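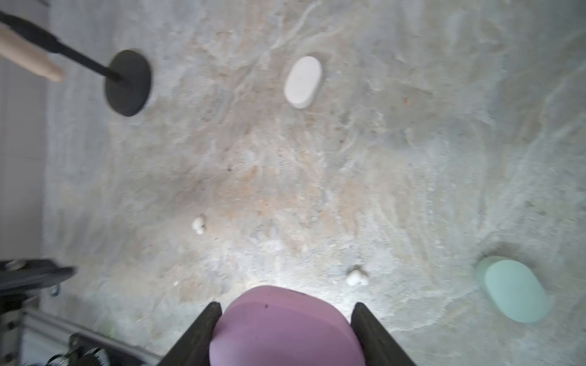
Workshop Notebook, p. 62

Feb 20, 2026
K. Petkov, with C. Petkov in and out all afternoon

Back on the match balls today, and I'm happy to say the bench is looking a good deal more sensible than it did when I last wrote in here. The Drerora people dropped off the whole winter bag, 40 balls in all, and they would like every one of them that can be saved to be saved before the June tournament. I told them we'd do our best and that I wasn't promising anything about the training balls, which have been living in an unheated shed and smell like it.

I started by sorting them the way Costel likes: the ones that hold air, the ones that hold air for a while, and the ones that sigh at you when you pick them up. I used to do this by thumb and I still think my thumb is pretty good, but we've been caught out before by balls that felt fine in the morning and were soft by kickoff, so now everything gets pumped up, written on with chalk, and left overnight on the long shelf. Please don't put lunch on the long shelf while this is going on.

The Hoxha pump is behaving again. I took the hose off and cleaned the fitting, and there was a little collar of dried glycerin in there that must have been building up since last season. If you use it, wipe the needle afterward, and go easy on the glycerin going in. A drop is plenty. I know I am the one who taught everybody to use more, and I take it back.

Valves first, then. Most of the slow leakers were leaking at the valve and nowhere else, and that cheered me up, as it's the easiest repair we do. I did them in the sink, held the valve just under the water and watched for the string of tiny bubbles. Some of them stopped as soon as I worked a bit of silicone oil in and turned the needle a few times. The rest will need new valves. I have set those in the blue crate by the door with a strip of tape across each one, and I'd be glad of company doing them, it goes so much faster with one person holding the ball and the other one swearing at the plug. 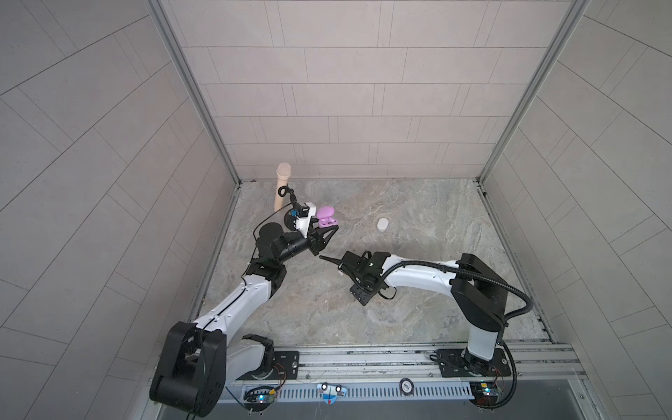 Two arms at work, tiled wall behind

Now the seams, where I'm less sure of myself. The Mila balls (that's the hand-stitched model the Jillstead under-fourteens play with, the ones with the slightly waxy cover) have been opening up along the panel nearest the valve. It's nearly always the same panel. Costel thinks the closing stitch is the trouble, the last one they put in blind from the outside, and that once it loosens the neighbors go with it. I think the valve patch makes that panel stiffer than the rest, so every time the ball is kicked the seam next to it has to do all the bending. We've been arguing about this since before Christmas and I expect we are both partly right. I cut one of the dead ones open to look, and the thread near the patch was fuzzy and thin, while the thread on the far side looked almost new. I've taped a length of each to the inside back cover of this notebook so you can feel the difference.

What I'd like to try is restitching just that seam with the heavier waxed thread, using the curved needle, and going two holes past the damage at each end before tying off. I did one that way this afternoon and it took me most of a pot of tea. The stitches came out tidy enough, though I pulled a bit hard on the first few and there's a small pucker you can find with your fingertip. I'd like to know if a player can feel it. My guess is that a goalkeeper would and a midfielder wouldn't, but I've been wrong about goalkeepers before!

For the wear test I want to run the restitched ball and an untouched Mila side by side on the kick drum until each has taken 2000 hits, same pressure, same height, and check the seams at regular stops along the way. Somebody will have to sit with it. The counter on the drum skips if the belt gets warm, so please give it a rest when the motor starts to hum, and write down where you stopped in pencil, and not on the back of a receipt this time (you know who you are, and I love you, but I never did find that receipt). 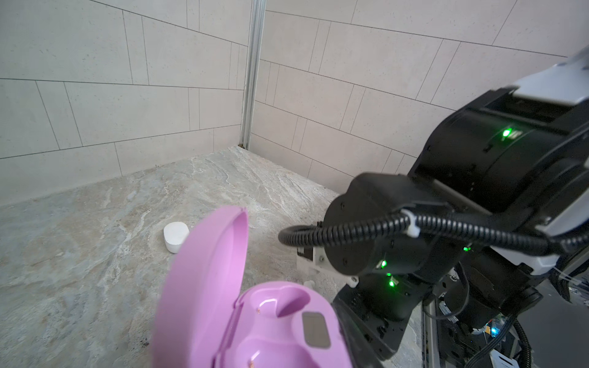

Pink case, lid open; small white piece to its left

A few words on glue, while I remember. The thermally bonded balls in the bag are a different story from the stitched ones. When a panel edge lifts on those, you can put a bead of the flexible urethane underneath and strap it, and it'll look lovely the next day, but I'm not convinced it'll take a wet Saturday. I did three like that for the school last year and one came back flapping. I've written to ask how the other two are getting on. Until I hear, I'd say bonded balls with a lifted edge go back to Drerora for training use only, with a note on the tag so it doesn't come as a surprise. They were very nice about it when I mentioned it on the phone.

Costel wants to weigh everything again after repair and he's right, a heavier thread and a bit of wax do add up, and a ball can drift over the limit without anybody noticing. The small scale needs leveling first. It reads differently on the left side of the bench than on the right, and I've put a folded card under the back foot for now. Don't throw out the card.

He also asked whether we should be taking the roundness readings before or after the overnight rest. I've always done it after, when the bladder has had time to settle against the cover. A ball fresh off the pump will look a little egg-shaped if the panels are cold, and you can talk yourself into rejecting a perfectly good one. So, after. If we have time next week I'd like to measure a couple both ways, just to have it written down somewhere other than in my head.
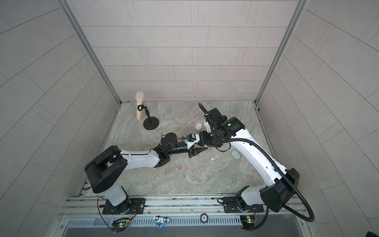 Tiled enclosure from above, arms on the rail

Things I still need: more of the waxed thread in the natural color, as the white shows up like a scar; valve plugs, both sizes; a fresh tube of the urethane, the cap on the old one has glued itself shut for good. I'll put the order in tomorrow morning unless someone adds to it tonight. The list is on the clipboard by the kettle.

Left on overnight: the first shelf of pumped balls, chalk marks facing out. The restitched Mila is at the far end with a green tag and I'd ask you not to bounce it, however tempting. Costel has the drum belt at home to look at the splice and will bring it back with him. I'll read pressures first thing and carry on from there on the next page.

K.P.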